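Custodbridge Residents Forum > Home and Garden > Heating

Thread: Smart thermostat vs leaving it on low all day
148 views

dunlin_road
Posted 03/03/2022
We moved into a 1930s semi in January and the gas bill has come in higher than I budgeted for. Meter says we used 3941 kWh since we got the keys. The boiler is a combi, six years old, and was serviced before we moved in. The old owner told us to leave the heating on at 16 all day and not touch it. My brother says that's rubbish and to run it twice a day on a timer. Which is it?

mrs_pellow
Twice a day. We have the same sort of house at the top end and we do 6 till 8 in the morning and 5 till 9 at night. It gets down to 14 in between and you put a jumper on.

Tarn_84
Depends on the house. Ours is solid wall and if it drops below 15 overnight it takes until lunch to come back, and the bathroom ceiling goes black. We leave it ticking over. I tried the timer for a month and didn't save enough to notice.

mrs_pellow
A month isn't much of a test, Tarn. Was it a cold one?

Tarn_84
Fair. It was colder than the one before it. I still wouldn't go back, the mould was worse.

Vy Đào
The house loses heat according to how warm it is compared with outside. If you let it cool for part of the day you lose less over that day, and reheating it doesn't cancel that out. So the timer uses less gas in nearly every case. Mould is a separate problem and is mostly about damp air, so I'd look at the extractor fan first.

dunlin_road
Thanks. The bathroom fan does run but a sheet of loo roll falls straight off it.

Vy Đào
Then it isn't pulling much. Take the cover off and clean it with the power off at the isolator. If it's still weak the duct may be crushed in the loft. Ours was squashed under a suitcase.

gaswork_phil
Nobody has asked about the flow temperature. On a combi it is normally the dial with the radiator symbol. They get left on 75 or 80 and the boiler hardly condenses. Turn it down to 60 and see if the house still gets warm. Leave the hot water dial alone.

Tarn_84
Ours wouldn't get warm at 60. Small radiators.

gaswork_phil
Then try 65. It costs nothing to try and you can turn it back up.

dunlin_road
It was on 78. I've put it to 62 and bled the radiators while I was at it. The back bedroom one was half full of air. I've also moved the thermostat - it's a wireless one and the old owner kept it in the hall by the front door, so it was getting a draught every time somebody went out. It's in the back room now, away from the front door.

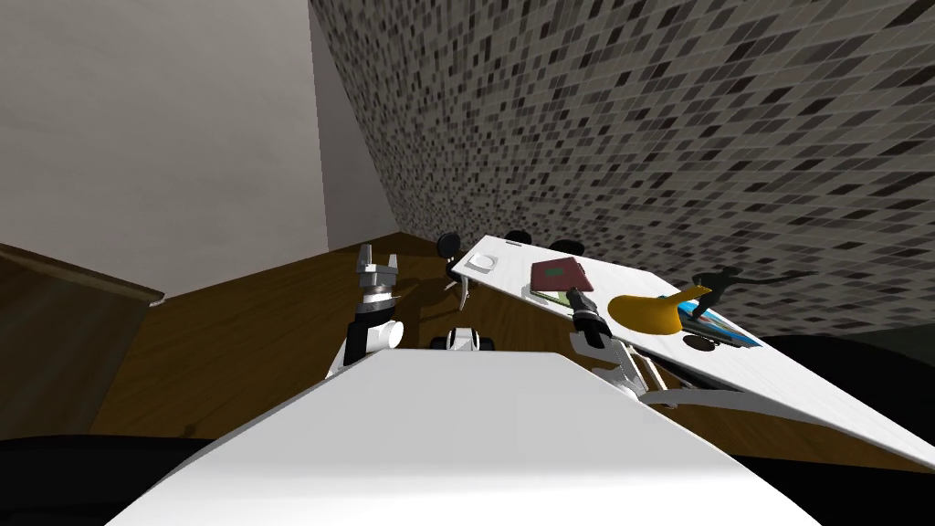

I'll leave it there for a fortnight and read the meter each Sunday. If the front room ends up too cold I'll try it in there instead, but there's a radiator under the window and not many places away from it.

mrs_pellow
Keep it out of the sun as well. Ours sat on a windowsill and thought it was June.

Vy Đào
Write down the outside temperature with each reading or you won't be able to compare the weeks.

Tarn_84
I'd still keep it at 15 overnight if the walls are solid. Do you know if they are?

dunlin_road
Cavity, according to the survey, but it doesn't say if they're filled. Will find out.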